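Visit report: Jatton two-arm assembly cell, Toledo workshop

Prepared by Idun Forsberg for the small parts group at Tavalis

Sebastián Mansilla and I went to Jatton's workshop in Toledo in December to look at the two-arm cell they are offering on a lease. We have a gear sub-assembly at Tavalis that is still put together by hand, and the purpose of the trip was to see whether the cell could take over part of that work.

Catalina Maldonado met us and ran the session. Tadeo Salinas looked after the arms and answered most of the hardware questions. The lease covers the two arms, the grippers, the wrist cameras with their brackets, and the control software, which is called Larosico. The table is left to the customer. Jatton asks only for a flat surface and a plain, dark cover, and recommends cloth over rubber matting.

The demonstration task was placing metal gears on a round plate with a hole through the middle. One arm handles the gears and the other is held clear unless a part has to be passed across. We watched 13 complete cycles. Parts are laid out by hand at the start of each cycle and do not need a fixture or tray.

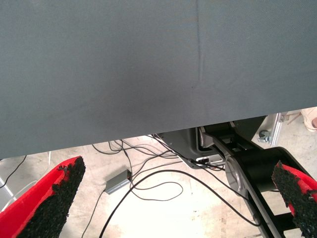
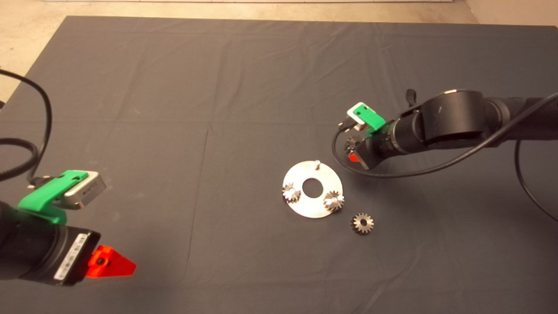
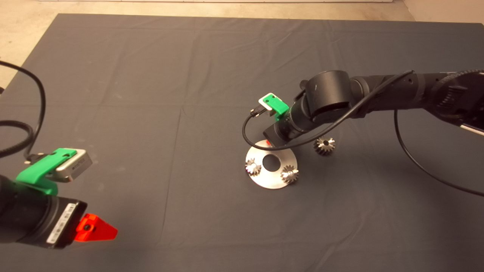 Jatton two-arm cell, Toledo: red gripper finger with black grip pad (first picture); gears and plate during the placing task (second and third).

The grip pads are a wear item. They are coarse and hold a toothed edge well, but Tadeo quoted 953 cycles between changes on this task, and at our volumes that would mean frequent stops. A pad change takes four minutes with the arm parked. We asked for a finer pad for finished faces and were told one is in testing – no date given.

Cable routing needs work before the cell goes near our floor. The camera leads hang in open loops from the wrists, and there are more cables at floor level below the table edge. Sebastián would want them clipped along the arms and run in a covered channel. Catalina agreed to price this as an option.

Larosico was easier to use than I expected. A new part position can be taught by moving the arm by hand and saving the point. The error log is thin, though. It records that a placement was rejected but not which check rejected it.

Lease terms are 30 months, with one service visit a year included. Freight and installation are extra.

Open items:

Pad life on our own gears – Sebastián to send samples to Jatton.

Quote for cable clips and floor channel – Catalina Maldonado.

Export format for the error log – Celeste Olivares to check against our line records.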